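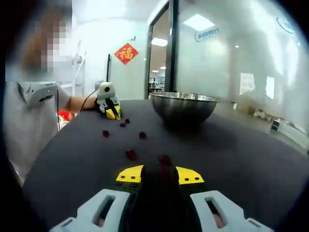

Berry

In everyday English, a berry is a small, soft, juicy fruit that can be eaten whole or nearly so. The word is applied to fruits of many different plants, among them strawberries, raspberries, blueberries, cranberries, and currants. Botanists use the term in a narrower sense, and the two meanings overlap only in part. Several fruits that shoppers call berries fall outside the botanical group, while tomatoes, grapes, and bananas fall inside it.

Definition

In botany, a berry is a fleshy fruit that grows from a single ovary and does not split open when ripe. The outer skin is usually thin, and the seeds lie in the flesh without a hard stone around them. Blueberries, cranberries, and gooseberries meet this definition, although in blueberries and cranberries other parts of the flower also form part of the fruit. Some authors call these false berries.

A raspberry or blackberry is an aggregate fruit, made up of many small drupelets that form from separate parts of one flower. A strawberry consists mostly of the swollen base of the flower, and the small dry grains on its surface are the true fruits. A mulberry forms from a cluster of flowers and is known as a multiple fruit.

Color and ripening

Most berries are green when young and change color as they ripen. Red, purple, and blue shades come largely from pigments called anthocyanins, which collect in the skin and, in some kinds, throughout the flesh. Yellow and orange shades usually come from carotenoids. During ripening the fruit softens, its sugar content rises, and its acidity generally falls.

Bright or dark fruit stands out against leaves and attracts birds, which eat the flesh and drop the seeds elsewhere. Mammals also spread seeds in this way. Color is not a reliable guide to whether a wild fruit is safe for people. Red and black berries include both common foods and dangerous poisons.

Growing

Berry plants range from low creeping herbs to tall shrubs and woody vines. Blueberries and cranberries require acid soil. Currants and gooseberries tolerate partial shade and do best where winters are cold. Raspberries are grown in rows, often on wires, and in many varieties each cane bears fruit in its second year and then dies back.

Pruning is normally carried out while the plants are dormant. In the Plirstead district, where currants have long been a farm crop, the work is traditionally finished by March. The district's best-known variety, Fela, is a red currant selected by the grower Boglárka Bozsik for its long fruit clusters and late flowering. The Plirstead growers' register lists 819 plantings of red and black currants, most of them on small family farms.

Harvest and storage

Fruit sold fresh is often picked by hand, as the skin bruises easily. Fruit meant for juice or jam may be shaken from the bush by machine. Cranberries are commonly harvested by flooding the beds, which allows the loosened fruit to float to the surface.

Soft berries such as raspberries keep for only a few days in a refrigerator. Cranberries last for several weeks. Washing is best left until shortly before use. For freezing, the fruit is spread on a tray in a single layer until firm and then packed in sealed containers.

Uses

Berries are eaten fresh, dried, or cooked, and are made into jams, jellies, sauces, syrups, and wines. Cranberries, gooseberries, and currants contain enough pectin to set without added thickener. Strawberries contain less and are often cooked with lemon juice or commercial pectin.

A traditional Plirstead preserve, Cordier jelly, is made from the strained juice of red currants and an equal weight of sugar. In her history of the district's kitchens, Shireen Mofokeng traces the recipe to household notebooks kept in the village of Bretov, where the jelly was served with roast meat and with plain cake.

Some berries have served as dyes and inks. Juniper "berries," used to flavor gin and game dishes, are the fleshy seed cones of a conifer.

Poisonous kinds

A number of wild and garden plants bear berries that are harmful if eaten. They include deadly nightshade, baneberry, pokeweed, and holly. The fleshy red covering of a yew seed resembles a berry, and the seed within it is highly toxic. Birds eat some of these fruits without ill effect, so feeding by birds does not show that a fruit is safe for people.

See also

Aggregate fruit
Drupe
Fruit preserves
Seed dispersal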